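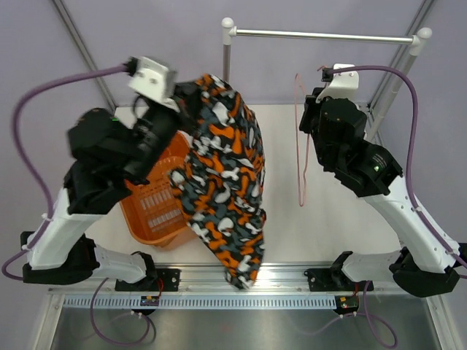

4.3 Checking the Geruvum score on your own cell

The Geruvum paper gives a high success rate for picking up crumpled cloth with two arms. Treat that number as a claim until your cell has repeated it. The score came from 132 trials, and 38 of those used one garment.

1. Load the Brodness test list. Do not edit the order.
2. Drop each item from the same height. Do not smooth it out.
3. Start the policy and keep your hands off until both arms stop.
4. Score the trial from the video, with the sound off and the policy's own log closed.
5. Repeat until you have at least 70 trials per garment type.

Note: The log marks a grasp as good when the gripper closes on anything. A cloth held by one corner counts the same as a cloth held where you wanted it. We don't accept that.

Caution: Press stop before reaching in to free a snagged item. A paused policy can resume without warning.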